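Courses > Drawing > Tone and Value > Week 4 handout

Overview Timetable Handouts Materials Contact

WEEK 4: TONE, EDGES, AND WHY YOUR DARKS AREN'T DARK

Carrying on from last week. If you missed it, get the sheet on the tone scale first, the rest leans on it.

Quick recap

Value = how light or dark. Nothing to do with what colour it is. A red apple and a green leaf can be the same value and then they merge when you draw them in charcoal. Squint. Keep squinting. If two shapes join up when you squint, they're close in value, draw them as one shape and sort it out later.

Local value = how dark the thing is in itself. Coal is dark, an egg is light.
Then light falls on it and shifts everything. A lit bit of coal may be lighter than the shaded side of the egg. People don't believe this until they've held a viewfinder up and looked. Bring your viewfinders. Bit of grey card with a hole in it is fine.

The seven-step scale. Paper is 1, darkest the charcoal will go is 7, middle grey is 4. Everyone's scale from last week was bunched at the light end. Mostly 1 to 4 and then a jump. Do it again, start from the dark end this time, then the paper, then the middle. Fill in between last of all.

Big shapes first

Before any outline. Side of the charcoal stick, short piece, laid flat. Block the whole dark mass in one go, through the object edges if need be. You're after the pattern of light and dark, like a flag seen from a long way off. Thumbnails the size of a matchbox. No detail fits in a matchbox so you can't be tempted.

Only two values to begin with. Light family, shadow family. Decide for every part of the subject which family it belongs to. No sitting on the fence. Half-tones belong to the light, reflected light belongs to the shadow. Most common fault in the whole class: reflected light drawn as bright as the lit side, so the form goes flat and shiny like a tin.

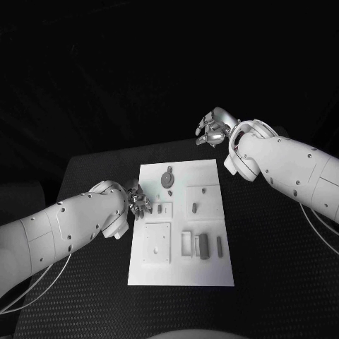
Contrast decides where the eye goes, more than subject does. Biggest jump in value wins, whether you wanted it to or not. With a white board on a black tabletop the jump is as big as it gets, and the edge is made for you, no line needed. Lay in the black up to it and stop. The long white forearm is harder. Nearly all of it sits in the light family, so the thin seams and little rows of dark screw holes have to carry a lot of the turning. Small darks on a light form, go easy, one step darker than you think is plenty to start with. Then check against the background. Same advice goes for eyes in a portrait, or the buttons on a shirt, or pips on a strawberry. They follow the surface round. If they sit in a flat row the form dies.

Keep one part of the drawing for the strongest contrast and hold back everywhere else. Holding back is the work really. Corners of the paper especially, keep them quiet.

Edges

Write this out and pin it up:
- hard edge: sudden change, looks near, looks sharp, pulls the eye
- soft edge: gradual, rounded forms, cast shadow further from the object
- lost edge: both sides the same value, so leave it out altogether

Beginners draw every edge hard. It comes from outlining first. Go round the drawing after and lose some. Wipe with a dry finger, or a rag, or (better) work the tone across from both sides till they meet. Finger smudging gets greasy after a while and then the charcoal won't sit on top. You have been warned, Pin-yu's pear in the second week was a lesson to us all.

Cast shadows. Hard near the object, softening as they travel. Darkest right underneath where the thing touches the table. That thin dark line of contact is what stops it floating. Half the floating jugs in class would be cured by it.

Backgrounds

Don't leave it till last. The background isn't spare paper. A light cup on white paper has nothing to push against, so you end up drawing a wire round it. Put a grey behind it, even a thin one, and the cup turns up by itself.

Dark grounds: a very dark one eats the shadow side of anything in front of it. Good! Let it. Find the light side and let the other side go. Old tenebrist trick, lots of candlelight pictures work like this. Look some up before next time and note where the artist has let the edge of a sleeve or a shoulder vanish. Cloth hung behind a still life is never one flat tone even when it is black, there's creases, there's sheen. You can leave those out. You can also put one in, if you need something to lead the eye down to the table.

Materials for this bit: willow charcoal for the first lay-in, comes off easily. Compressed for the last darks, doesn't come off at all so be sure. Putty rubber. Not the white plastic sort, it drags. Nasano do a cheap cartridge pad with enough tooth, Stisach art shop keeps them by the till. Billov compressed sticks are good and black but they snap if you look at them. The Fang ones are greyer, I wouldn't bother.
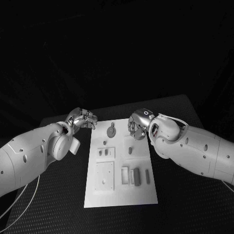 Hsin-yi Lai asked whether you shouldn't leave the white paper alone for the lights from the beginning, since rubbing back never gives you a properly clean white. Fair point and she's right about the clean white. Two ways of working, both fine:

Additive. White paper, build up darks, guard the lights. Cleaner. Less forgiving. Good for pale subjects, eggs, crockery, plaster casts.

Subtractive. Cover the sheet in mid grey, rub in, then lift the lights out with the putty rubber and add darks on top. Faster, and you see the mass before you see the detail. The whites are never as bright but if the darks are strong enough it doesn't show. It's all relative. A number 2 on the scale looks like white if there's nothing lighter anywhere on the page.

Try both this week on the same subject. Same size, same light, don't move the lamp. I'd do the subtractive first as it loosens you up.

Do not mix halfway through. If you've started guarding the paper, guard it. Rest your hand on a clean sheet.

Common faults (from looking at last week's pile)

Darks too timid. Nearly everyone. The darkest dark in most of them was a 4. Put one real 7 in early, somewhere you're sure of, and judge the rest off that.

Too many values in the shadow. Peering into the dark bits and finding all sorts. Of course you find things, your eye opens up when you stare. Look at the shadow while looking at the light. Shadows should be simple, a bit dull even.

Same pressure all over. Change it. Change the direction of the stroke as well when the plane changes.

Highlights dotted about. A highlight goes where the light bounces to you, so it moves when you move. Sit still. And not every surface gets one, matt things hardly do. Cloth and unglazed pots: none at all mostly.

Outline comes back at the end. You get nervous and draw round everything to tidy it up. Step back to the wall before you touch it. If it reads from the wall leave it alone.

Working on the wrong paper size. Not a tone thing but a tiny drawing in the middle of an A2 sheet looks lost. Fill it. 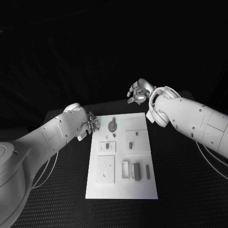 Vaughan Ellery
Course tutor, Drawing

Homework and set up for next time

1. Seven-step scale again, from the dark end. By hand, no ruler needed, nobody's marking the boxes.

2. Matchbox thumbnails of one corner of your kitchen. Morning and evening if you can manage it. Two values only. Then one more with a middle grey added. Notice how little the grey changes.

3. One longer drawing, something white on something dark. Egg on a slate, a plate on a coat, a crumpled envelope on a black tray, whatever is lying about. One lamp, from the side. Turn the ceiling light off or you get a second set of shadows and it's a misery to draw. Draw curtains if it's daytime.

On the longer one write along the bottom where you meant the eye to go. We'll swap them round face up in class with the writing folded under and see if anyone else's eye goes there.

Choosing the lamp. Ordinary desk lamp is fine. Further away = harder shadow, close with a shade on = softer. Put it a little above and to one side. Straight from the front kills everything, there's no shadow family left to draw. From behind is lovely but do it another time.

Fixative. Spray outdoors, light coats, let it dry between. It darkens the drawing slightly so put your last lights in afterwards, with white chalk if you must. Hairspray works on practise sheets, yellows in the end though.

Reading: the chapter on light in whichever drawing manual you've got, they all say much the same. The pages on reflected light are usually the muddled part. Go by the rule up top, reflected light stays in the shadow family, always darker than the darkest half-tone in the light.

Next session is drapery, so bring a plain tea towel or pillow case, no pattern. Ironed ones fold better for some reason. Aprons too, last time there was charcoal on the chair backs. Riku has the big drawing boards in the store, the ones with clips, ask him for one before you sit down as it is a squeeze getting past the easels after.

If you can't do the homework at least do number 2, it can be done waiting for the kettle. Late sheets in the tray by the door please with your name on the back, not the frount.

Shared 7 times 2 comments

Previous handout Next handout All handouts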